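Graso table oven, small model: my review after 9 months

I bought the Graso in December, when the big oven in our apartment stopped heating on one side. The landlord needed a long time to send somebody, and I did not want to live on soup until spring. I wanted an oven for two people, with simple controls and no screen. I paid for it myself and I have no connection with the company.

Before this I had a Kowalczyk, which I gave to my sister-in-law. It was a strong oven but very slow, and the door spring was so hard that I burned my wrist on it two times. So I looked at the door first. In the Graso the door goes down softly and stays where you leave it, also half open, which is good for drying bread crumbs.

How much space it needs

The manual asks for 4 inches free on each side and I advise you to follow this. On my first evening I had it close to the wall and the paint became a little yellow. A small oven takes more of the table than you think when you also need a place to put down a plate and to drain the vegetables.
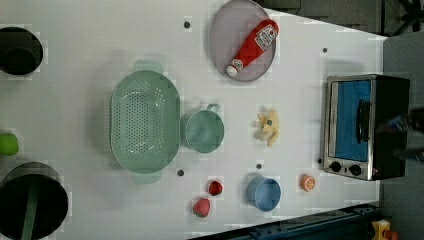

Baking and toasting

Toast is even if you use the middle rack and only 2 slices. With four slices, the ones near the door stay pale and I must turn them. Frozen rolls come out very well, better than from the big oven, with a thin hard crust.

For cakes I had to learn. The thermostat on mine is too hot, so I set it lower than the recipe says and I put foil on top after the first half. My neighbor Ebony Tawhiri has the same model and hers is correct, so maybe I was unlucky. She bakes banana bread in it almost every week, in a short tin from Trurnora, and she lent me the tin. The long tin I already had does not let the door close. Please measure your tins before you buy!

Ripe bananas give a lot of water and the middle of the loaf needs more time than in a large oven. I test with a wooden stick and I do not trust the timer, which on my oven rings early. 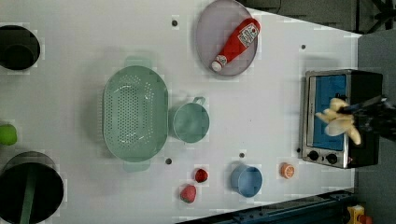 I also tried roasting them cut in half with a little brown sugar, and this became our favorite dessert in the winter. The sugar drips, so put baking paper on the tray or you will be scrubbing until midnight.

Cleaning

The crumb tray comes out from the front. The glass is easy with warm water and baking soda. The ceiling inside is the bad part. My hand does not fit well and the heating bars are in the way.

Service

One rack foot broke in the second month. I wrote to Terivura, the shop, with order number ending in 914, and they sent a new rack without asking for a photo. It took some 9 days.

Would I buy it again? Yes, for toast, rolls and small loaves. For pizza, no. The round ones do not fit and I am tired of cutting them.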